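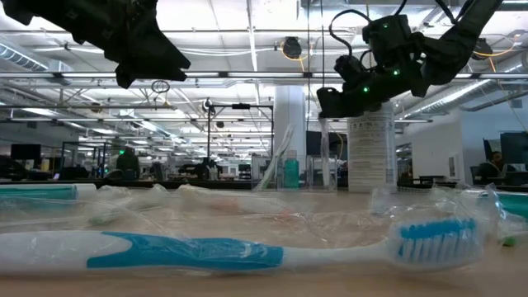
Home | About Us | Services | Quality | Ordering | Contact

Search this site
Enter keyword Go

About Us

Posted by Site Editor
Last updated in July

Esholm Guest Supply packs and distributes single-use and short-stay personal care items for hotels, hospitals, ferry operators and residential schools. The company was set up in 2000 as a packing contractor and began buying and stocking goods under its own account two years later. It currently supplies 281 active accounts from one site in Jevby.

What we supply

The catalog is divided into oral care, hair and shaving, soap and wash, and textiles. Oral care is the largest group by volume. It covers toothbrushes in adult and child sizes, toothpaste in tubes and sachets, denture containers and interdental brushes. Toothbrushes are available in soft and medium grades. Hard bristle brushes were dropped from the range after demand fell below the minimum order set by our suppliers.

Items are sold loose by the case or assembled into kits. A kit is defined by a kit sheet, which lists each component, its item code, the order of insertion and the outer pack. Customers may use one of our 17 standard kit sheets or submit their own. Changes to a custom kit sheet take effect from the next production run and are not applied to stock already packed.

How the site is organized

The Jevby building has 2 packing halls separated by a goods corridor. The north hall handles kits and the south hall handles repacking of bulk deliveries into shelf cases. Incoming goods are held in quarantine racking until the delivery note, lot number and outer carton condition have been checked and entered. Released lots are moved to pick locations by item code.

Stock is issued on a first-expired, first-out basis where an expiration date applies, and first-in, first-out otherwise. Lot numbers are recorded at kit level, so that a delivered case can be traced back to the component lots it contains. Trace records are kept for five years.

Stock control and order handling run on Kabbaj, a system written for us by a local software firm and extended in stages. Customers with a Kabbaj login can view open orders, delivery notes and lot records. Invoices are issued separately by email.

Quality checks

Individual wrappers are checked for seal integrity by sampling. The sample size depends on the lot size and on the supplier's record over the previous four lots. A lot with open or incomplete seals above the accepted level is returned in full. We do not sort rejected lots in house.

Kits are checked by weight. Each kit sheet carries a target weight and a tolerance, and any kit outside the tolerance is opened and inspected by hand. Weight checking does not detect a color substitution, so kits with a specified color are also checked visually at the end of the line.

Packaging

Hospital accounts generally require each item to be individually wrapped. For other accounts we offer paper bands, cartons or unwrapped bulk supply. The film used on our own repacked goods is a single-material type. Goods wrapped by the original manufacturer are supplied as received, and the film type is listed on the product data sheet where the manufacturer has provided it.

Delivery and depots

Orders received by 2 p.m. are picked the same working day. A small forward depot in Steltberg holds soap, toothpaste and adult toothbrushes for ferry accounts, which often need stock between scheduled deliveries. The depot does not hold custom kits and does not accept returns. Returns go to Jevby with a return number obtained in advance.

Opening an account

New accounts are opened on receipt of a completed account form and a delivery address with unloading details. State whether the site has a loading dock, a tail lift requirement or a height limit. Samples of standard items can be requested before the first order, with a limit of two of each item code. Custom kit samples are made after the kit sheet has been approved and are charged at cost.

Home | About Us | Services | Quality | Ordering | Contact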